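What my hands learned from packing snacks

April 7, 2022

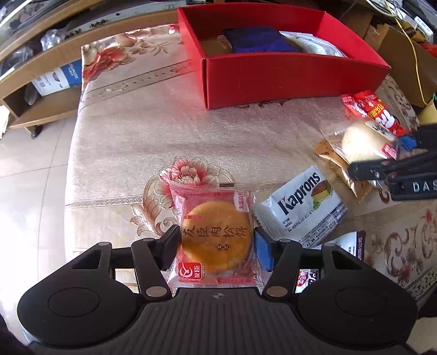 The round meat floss pastry between the two fingers. The packet of Kaprons waits on the right.

I promised to write about my work when I have something to tell, and now I have something. For the last weeks I am teaching a robot to sort and pack snacks. I do not write code for it. I do the task with my own hands, holding a gripper in each of them, and the recording of my movements goes to the people who train the robot. My friends imagined a joystick and a big screen. There is also this kind of work in our company, and I will come to it, but most of my hours I stand at a table with a flowered cloth and pick up cakes.

The project has the name Vandau. I came into it by Dionysis Petridis, with whom I studied many years ago and who remembered that I have patience. He asked me one question only, if I get angry when I must do a small thing again. I said that I used to repair watches. This was enough for him.

On the first day I was very bad. I thought it would be easy, because everybody can pick up a pastry. But when you hold the gripper, you do not have your fingers any more. You have two fingers that are not yours, they close together and they feel nothing. My hand knows how hard a packet is before it even closes. With the gripper I had to learn this by the eyes. I looked at the plastic, how it folds near the pad, and when the folds became deep I stopped to squeeze.

The pastry is 友臣肉松饼, a kind of cake with dried meat floss inside. I did not know it before. If you press it in the middle of its flat side, it breaks and there are crumbs inside the plastic, and then it is not good for the next recording, as it does not look the same. So I take it by the edges, left and right, and I close slowly. My first evening I ate five broken ones. They are salty and sweet together, and I recommend them with tea.

Flat packets are another story. A wafer packet lies on the cloth and there is almost nothing to hold. In the beginning I pushed it across the table like a person who tries to take a coin from the floor with gloves. Then I found that I can put one fingertip against the end of the packet, so it stays, and come with the other fingertip from the opposite side. Dionysis looked at my recording and told me to do it with less thinking. I did not understand him, so he showed me the place in the video where my hand stops in the air. I was deciding there. The robot which learns from me would learn also to stop in the air, without having anything to decide.

This remark changed my work more than all the instructions. Now I decide before I start. I look at the table, I choose the order, I choose which hand takes which thing, and only after this I begin to record. If I make a mistake in the middle, I do not hide it. I put the thing down, take it again in a calm way and continue. They want some of these too, so the robot knows what to do when something slips. But they must be real mistakes. I tried once to make a mistake on purpose and it looked like bad theater.

The two hands were the next difficulty. I am right-handed, and in the first week my left gripper was only hanging there like a guest who does not know where to sit. The rule in our group is that the left hand takes what lies on the left, also when the right hand would be faster. I practiced at home with two kitchen tongs, moving clothespins from one bowl to another. My wife asked if they pay me for this. They do not.

Now about the remote control. In July I was for a short time at another project, Alus, where the robot stands in one room and the operator in the next one, with two handles and a screen. It was a different feeling. There is a small delay between your hand and the arm, very small, but my body noticed it all the time. I moved, waited, moved, waited. By lunch my neck was like wood. Some colleagues prefer it, and I understand them, for you see exactly what the robot can reach and you cannot ask from it what it is not able to do. With the gripper in my own hand I can turn my elbow in a way that maybe no arm can follow, and then the recording is thrown away. I lost 48 recordings like this before somebody explained it to me. I was a bit offended, I admit.

Still I like more the hand gripper. I can walk around the table and come from the side where it is natural for me, and after one hour I forget that I hold something. One evening in the supermarket I took a package of rice by the two edges, slowly, with two fingers of each hand, and a woman near me asked if it was damaged.

Until today I made 377 good recordings, and 222 of them are with snacks. The others are folding cloths and putting cups on a shelf, and about cups I would like to write separately, because I have many things to say against handles. When I am finished with the snacks I will go for two weeks to Pavudby, where the recordings are tried on a real arm. I have not seen yet how it moves with what it learned from me. Dionysis says that people sometimes recognize themselves — the way one person comes to an object a little from above, or another one turns the wrist too early. I turn the wrist too early. I know this and I am trying to stop it.

Mr. Lazarević from the second group asked me by mail what shoes I wear, as he has pain in his feet after the day at the table. I have old walking shoes with a thick sole, and I put a folded towel on the floor where I stand the most. If somebody who reads this does the same work and has a better solution, please write to me in the comments. I would be glad also for advice about the shoulder, the right one, which I feel when I go up the stairs.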